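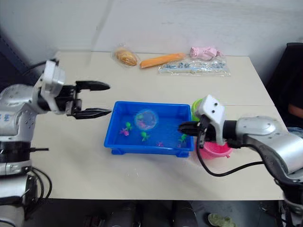
A reader in Sollton wants to know why the sea is salty and the river that runs into it isn't, and would also like it settled whether fish pee is to blame. Fish pee is in there, yes. It is not why the sea is salty. Sorry, Sollton.

The real culprit is rock. Rain looks harmless, but on its way down it picks up a little carbon dioxide from the air and turns into a very weak acid. Please don't picture a mad scientist's beaker. It is weaker than lemonade, and you have probably stuck your tongue out in it. Give it enough time, though, and it will nibble at a mountain. Tiny bits of the rock dissolve into the water, the water runs into a stream, and the stream heads downhill, as streams will.

So rivers do have salt in them. You just can't taste it. The Honkanen River, which goes past the backs of the shops in Zekville and smells of wet dog all through July, carries a little salt to the coast every day of the year. It has never once been thanked.

What happens at the coast? The water has a way out. The sun warms the top of the sea, some of the water turns to vapor, and off it floats to become clouds and ruin a picnic. The salt can't do that. Salt is no good at floating. It stays behind, and then the river turns up with more. Keep that going for a few billion years and you get the sea.

Rivers don't do all the work. Down on the ocean floor there are cracks where seawater sinks in, gets terrifically hot, and comes shooting back out with minerals from the rock mixed in. Underwater volcanoes chip in too.

If you boiled away 100 pounds of seawater (you would need a very big pot and very patient parents), you would have over 3 pounds of salt at the bottom. Most of it is the same stuff you shake on fries. 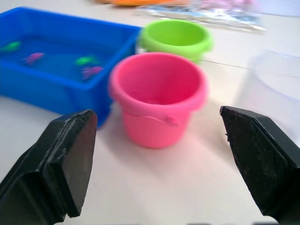
You can try a smaller version at home. Stir 2 spoonfuls of salt into a cup of warm water until it disappears. Pour a thin layer onto a dark plate, put the plate on a sunny windowsill, and go away. Going away is the hard part. After a few days the water will be gone and there will be a crust of white crystals, some of them nice and square if you look through a magnifying glass. Don't eat them. You know where that windowsill has been.

Now for the sneaky question. If salt keeps arriving, why isn't the sea getting saltier and saltier until the whales get stuck? Because salt leaves as well, only slowly. Some of it gets buried in the mud at the bottom. Some is left behind when a shallow bay dries up, and gets covered over and squashed into rock. The old mine at Trollance is dug into exactly that kind of salt, and it is a long way from any beach.

Lakes can go salty too, if rivers run in and none run out. Utah has a famous one. People float in it like corks and come out crunchy.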